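24/05/2019, Trondlow cell, simulator

Good day for bugs! Spent nearly all of it on the right arm and I think we finally have a proper handle on the thing that's been nagging us since February.

Short version for anyone skimming: the right gripper is being told it has let go of the dial before the fingers have really opened. The task script sees "released", sends the arm up, and every so often the dial comes along for the ride. In the sim that costs us a reset. On the real cell at Flumham it would be a part flung across the table with somebody's hands possibly nearby, so I'm treating it as a safety matter and not a nuisance.

Setup is the usual dial assembly: orange-ringed dial, square base, the gray bin, plus all the clutter (flanges, plates, red cube) left on the table on purpose. Left arm parked with its gripper open the whole day, so I could rule out the two arms talking over each other. That was my favorite theory on Monday and I'm a little sad to see it go. 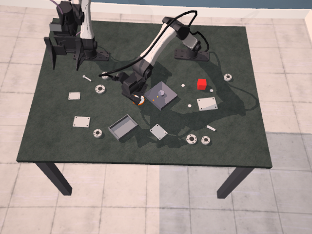
Ran the overnight batch on the Kikance build, 648 episodes, and sorted the logs by finger gap at the moment of release. Lovely result. Every bad run has the gap still closing or frozen when the flag flips, and every good run has it well open. No overlap between the groups at all. I have never had a plot come out this clean and I've printed it for the wall.

So where does the flag come from? Shoaib Memon dug through the Cloutier driver with me after lunch and found it. The release check never reads the finger position. It starts a timer when the open command goes out and sets the flag after 30 ms, whatever the fingers are doing. Fine with a light load. With the dial gripped hard the fingers hang on longer and the timer wins.

Changed two things:
- flag now waits for measured gap, with a timeout that stops the arm and raises a fault
- no upward move allowed while that fault is set

First runs with the patch look great. Also tried it over the cube, since the small flat-sided part makes a nice contrast with the round one. 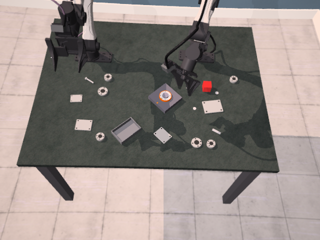 Right gripper lowered by the red cube, fingers open. Dial on the gray base.

Still to do: step count per episode is capped at 4000 and the new wait eats into it, so check we aren't cutting off slow but healthy runs. Shoaib wants a forced-stuck test where we pin one finger and make sure the stop really stops. Yes please!

Old driver stays locked out on the Flumham cell until that test passes. Tag is on the cabinet, leave it there.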